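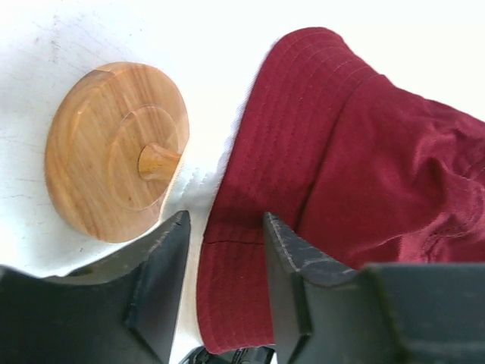
**Teresa Chmielewska**, bench notes, finishing and small turning
Sunday, August 15, 2021

Okay, so the wooden one first, because I've been going back and forth on it all week and Wojciech wants an answer. I like it! The step on top came out better than I expected from the drawing, and that shallow groove around it does a lot (it makes the inner ring read as its own piece, and it looks a touch lighter too). Rounded rim stays. I had half a mind to ask for a crisper edge but no, the soft one catches the light nicely and feels good in the hand.

The knob I'm less sure about. It's glossier than everything around it, and a bit darker right where it meets the face, which to me looks like finish pooling at the joint. Tetsuya says it's just end grain drinking more oil. Could be both. Plan for the next one: wipe the knob down after ten minutes, go over it with 1000 grit, then a second thin coat. Grain running on the diagonal is fine by me, Wojciech, please stop worrying about lining it up with anything.

Still nothing back from Prurkport on the price of blanks. They were quoting 249 for the box in January and I'd be happy to pay that again, but I have a feeling it's gone up. Bogdan is going to call.

Now the hat. The dark red is lovely and I wouldn't touch it. What I wanted to look at was the brim, all those close rows of stitching following the curve, and they hold their spacing really well, even on the big outside arc where I always wander. The crown is soft and crumples as soon as you put it down, so if we want it to stand up on the Trikberg table we need interfacing or a hat block, and I vote block (cheaper, and I hate fusing curved pieces). There's also a thin crease across the lower brim. Try steam with a damp cloth over it, and please keep the iron off the topstitching!

Thread: we have one cone of around 4000 meters left in the wine color. Dariusz, don't use it for the aprons.

To do Monday
- 2 more knobs, same length, oil only
- steam the brim, leave it flat overnight
- ask Bogdan about the blanks
- new top for the white table, or at least scrub it, the scuffs are driving me nuts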